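Search this site Search Media releases Go

Prenden Community Archive to catalogue LGBTQ+ newsletters

Prenden, September. The Prenden Community Archive will catalogue 148 issues of lesbian and gay newsletters published in the region, under an agreement with records firm Drilora.

The collection was donated by former editor Zlata Zinchenko. It includes 47 issues of the Hoarau Letter, a monthly listing of social groups, legal contacts and bar notices. Each issue will be scanned in colour and indexed by title, contributor and venue.

"Personal ads will be indexed by issue only, and surnames in them will be withheld," said archivist Melaniia Lytvynenko.

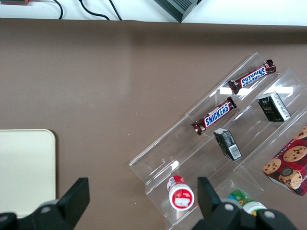
Clear tiered display rack on a brown tabletop.

Reading copies will be available at the archive centre from 10 a.m. Requests are limited to 100 pages per visit. Former contributors may apply in writing to have an entry reviewed.

Shares 23 | Comments 0

Recent releases
Tronness oral history recordings transferred
Changes to reading room hours
Donating photographs and posters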